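**From:** Soledad Tapia
**To:** tabletop-practice list
**Subject:** Re: [tabletop-practice] Draft 4, household clutter rules

Chang-ho, thanks for this. I've read it twice, once with coffee and once in a temper, and the second reading was more useful. Comments go under your paragraphs as usual.

> On Friday Chang-ho Cha wrote:
>
> Draft 4 is up. Main changes since draft 3:
>
> 2.1 Hand-held gripper sessions and arm sessions now follow the same table rules.
>
> 2.3 Every object on the table must be on the object list before recording starts. Background objects included.

Agreed on 2.1, and high time. On 2.3 I agree in principle and despair in practice. Ye-rin tried it at the Farkcombe flat and the list took longer than the recording. Her object list had 37 lines, one of which was "thing from drawer". I'd suggest we list anything within reach of the fingers in full, and let the stuff along the wall go in as a group ("toiletries, back left"). If an item moves from the group to the middle of the table, it gets its own line. That seems to me a rule people might keep.

> 3.2 Containers with liquid: cap on, state of fill written down as full / part / empty.

Fine, but "part" is doing an awful lot of work. A juice bottle with a finger's depth left in it behaves very differently in the grip from one that's nearly full, and they'd both be "part". Could we have "low" as well? Miyuki wants millilitres. Miyuki may have millilitres when she comes and measures them.

> 3.4 Grip low on bottles unless the task says otherwise.

Not keen. Grip low by all means on a bottle that's going to be set down, but people read "unless the task says otherwise" as "always", and then we get 100 clips of the same grasp and a policy that has never met a bottle neck. I'd move it to the advice section and write "vary the height of the grasp and say so in the notes".

> 4.1 Finger type to be noted at the start of each session. No mixing of finger types within a session.

First half yes. Second half, why? The old Troltov rules said this, and as far as I can make out it was there to spare whoever did the filing. If the type is logged per clip, mixing does no harm. I would ask for a fresh calibration clip after every swap – 10 seconds, hand still, fingers fully open and then fully closed. Chae-won has a script that spots when it's missing, and it is merciless.

> 4.5 Printed matter in the background (posters, packaging, bags) should be removed or turned to the wall.

I will fight you on this one. The whole point of a household set is that it looks like a household, and households are full of shouty packaging. Take out anything with a name, an address or a real person's face on it, certainly. Leave the gift bags and the shampoo alone. The Ko set was scrubbed clean under a rule like this and it reads like a show home: 1230 clips and hardly a label among them.

> 5.2 Soft or squashable items (tissues, packets) to be replaced when visibly worn.

Yes. Please also say who pays.

> Please send comments before the December call. Pictures of your own tables would help, as I'd like to put some in the annex.
>
> Chang-ho

For the annex, then. Same table in both, and between them they touch on most of sections 3 and 4: 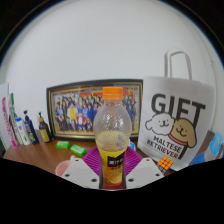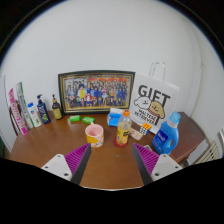

**Annex B: notes on the tables**

Suggested wording for you to hack about:

*B.1 Liquids.* The juice bottle has its orange cap on, which satisfies 3.2. In the first picture it is held near the base with only a thin layer of liquid left, and this is what I'd like "low" to mean.

*B.2 Fingers.* The first picture has flat white fingers with holes, the second dark grey ones with purple ridged pads. Use the pair to show why 4.1 needs the type in the log. A reader shouldn't have to guess from the colour.

*B.3 Print.* GIFT bag with dogs, big group picture in a frame, rows of toiletries. All of it would go under the present 4.5, and we'd be left with a very tidy wall. If anyone thinks the group picture falls under my "real face" exception, say so on the list and we'll check the print itself before the annex goes out.

*B.4 Reach.* In the second picture the mug sits nearest the fingers, so it gets a full line of its own. The pump bottles along the left can go in as a group. I'd give the little puzzle cube its own line too, small things being the ones that wander.

One last grumble, on the numbering. Draft 4 goes from 3.2 to 3.4 and I can't find a 3.3 anywhere. Either it was cut or it was so good that Hiltosine have already taken it for their own rules. If it was the one about fragile items, I want it back, with mugs mentioned by name.

I can make the December call if it's in the afternoon.

Soledad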